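Projects > Student reports > Handling soft goods > Skestcombe

Why our pinch-force warning went missing

Project group: Anouk Maes, Stijn Visser, Štěpánka Michalík. Supervisor: Jeanine Brouwer

39 shares | 4 comments

We set out to show that folding a jumper with a two-finger gripper could be made safe by one number. The controller, which we called Flalari, was meant to stop the fingers closing and sound a buzzer whenever the pinch force went over a set limit. I was doubtful from the start that one number would cover knitwear, and the results haven't changed my mind.

The limit lives in a settings file on the laptop. Our plan was 100 folds with the limit switched on and 100 with it off, all on ordinary knitted clothes over a printed bedspread, as a person would fold them at home. Thick knit is the hard case. When it is folded over, the pads have to close on several layers at once, and the force climbs before the fingers have a proper hold.

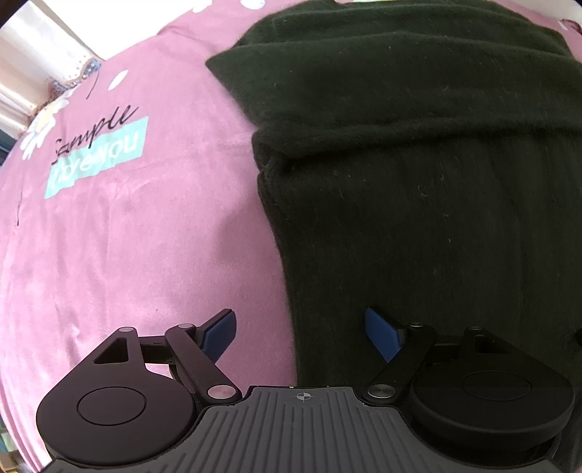
Stijn Visser disagrees with me on this point and wants it written down: the force reading was fine, the limit was fine, and the only thing that failed was that we trusted a setting without reading it back.

He is partly right. What failed in January was dull. After a restart the controller couldn't find the settings file, so it loaded its defaults, and in the defaults the limit is off. It gave no message. The buzzer stayed silent and we took the silence to mean the folds were gentle. We carried on like that for most of an afternoon, until Štěpánka got her fingertip between the pads while straightening a sleeve and they kept closing. She pulled free with a red mark and no cut. I still count it as a safety failure, because the one thing meant to prevent it was absent and we had no way of knowing.

Going back through the log, we found that it had stored force readings but not whether the limit was on. So the two halves of our comparison can't be told apart with any confidence. The first draft of this report had a bar chart of them side by side. I have taken it out.

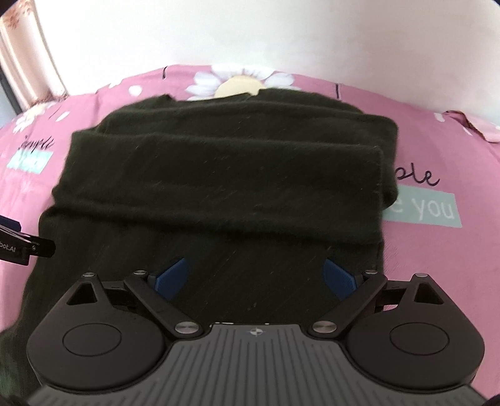
We also have doubts about the limit itself. The value came from bench tests on the Yagi rig, where flat cotton squares were pinched 600 times. Flat cotton is not a folded jumper. In the few runs where we are sure the limit was working, it tripped on thick folds that were doing no harm, and the temptation then is to raise it until the buzzer stops. We did raise it, twice, and only one of those changes is in the notebook.

Changes made since:

- The controller refuses to start if the settings file is missing.
- The limit state is written to the log with every reading.
- The buzzer gives a short test beep at start-up.
- Hands stay away from the pads until the power switch is off.

The last of these is the only one I would rely on. The test beep proves that the buzzer works and says nothing about the limit behind it. Jeanine Brouwer has asked for the comparison to be run again from the beginning, with the limit checked against a spring scale before each session. Until then we make no claim that Flalari reduces pinch force on knitwear.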